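An Open Day at the Oltthorpe Pottery and Tableware Workshops

I had been meaning to visit the workshops at Oltthorpe for years, ever since my sister came home with a salad bowl from there that has outlived two dishwashers and one marriage. They open their doors in June, and this time I had a free Thursday, a full tank of gas and no good excuse, so off I went.

The buildings sit behind the old feed store, and if you come in from the highway you will drive right past the entrance, as I did, and have to turn around at the church. Parking is in the field. Wear real shoes! I saw a lady in lovely white sandals looking very sorry for herself by the gate.

Admission was 6 dollars, which gets you a sticker, a map and a cup of coffee. Joana Torres was handing out the stickers and she put me on the nine o'clock tour with a family from out of state and a retired couple who turned out to be collectors and asked far better questions than I did.

We began in the clay room, where it was cool and smelled like a basement after rain (I mean that kindly). Our guide was Jaime Ramalho. He has been throwing pots since high school and he talks with his hands, so that you half expect a bowl to appear between them. He let the two kids in our group wedge a lump of clay each, and their father had to be told twice that it was time to move on, as he had gotten hold of a lump himself.

From there we went through to the kilns. They fire about 200 pieces at a time in the big one, and it takes the better part of two days before anybody can open the door. The collectors wanted to know about cracks. Jaime showed us a shelf of seconds, some with a split in the foot, some with a glaze that had crawled away from the rim, and explained what had gone wrong with each. I would have taken half of them home.

The glaze room was my favorite. Abílio Bettencourt mixes the colors there and keeps his test tiles on nails along the wall, all of them numbered in pencil. Number 19 is a green I would paint my kitchen if I could get it in a can. He told us that blues are what people ask for most, pale ones especially, and that he has made his peace with it. His own heart is in browns.

After the tour you are free to wander, and I spent a good long while in the tableware room, where things are set out the way you might use them at home, with plain surfaces and plenty of space around everything. After the crowded kiln shelves it was a real pleasure to look at one thing at a time. I am a plate person, I should say. My cupboards are proof of it. I like a plate with a proper rim, and I like some sign of the wheel or the mold in the middle, something for your eye to follow once the food is gone.

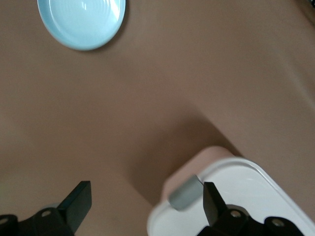
A light blue plate with rings in the center, and a white and pale pink container well apart from it.

I came very close to buying a whole set in blue and talked myself down to a pair. The shop is at the far end, past the restrooms, and Nesrin Türkmen wrapped my plates in so much newspaper that I could have dropped them off a roof. She also told me to stay for lunch, and I am glad I listened. There was bean soup and cornbread on long tables in the yard, and I sat with the retired couple and heard all about their teapots.

If you plan to go, get there early, because the later tours fill up and the soup runs out. The clay room has two steps down with no ramp, though everything else is on the level. Dogs are fine in the yard but have to stay out of the workshops. Cards are taken in the shop and cash only at the gate.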